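Collano busca técnico o técnica de reparación de ordenadores

Taller de Collano en Plellgate. Jornada parcial, 17 horas semanales, en horario de tarde a partir de las 15:30. Incorporación en diciembre.

La persona contratada recibirá los equipos en el mostrador, hará el diagnóstico, cambiará memorias, discos y fuentes de alimentación y dejará escrito el parte de cada reparación. Trabajamos sobre todo con ordenadores de sobremesa de pequeñas empresas y de particulares de la comarca.
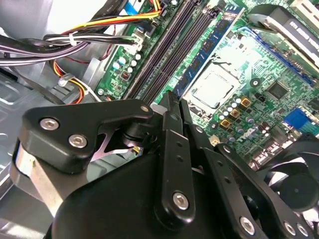
Pedimos experiencia previa en taller, aunque sea en prácticas, y castellano suficiente para atender al público. Se valora el carné de conducir, porque dos veces al mes hay que recoger material en el almacén de Stutby. No hace falta titulación universitaria.

Contrato de un año prorrogable, con un periodo de prueba de 36 días. La formación inicial corre a cargo de Joscha Buschmann, responsable del taller.

Las candidaturas (currículum y una carta de no más de una página) se entregan en recepción, a la atención de Jasmina Ristić. Las entrevistas duran 40 minutos e incluyen una prueba práctica. Se responderá a todas las personas que se presenten.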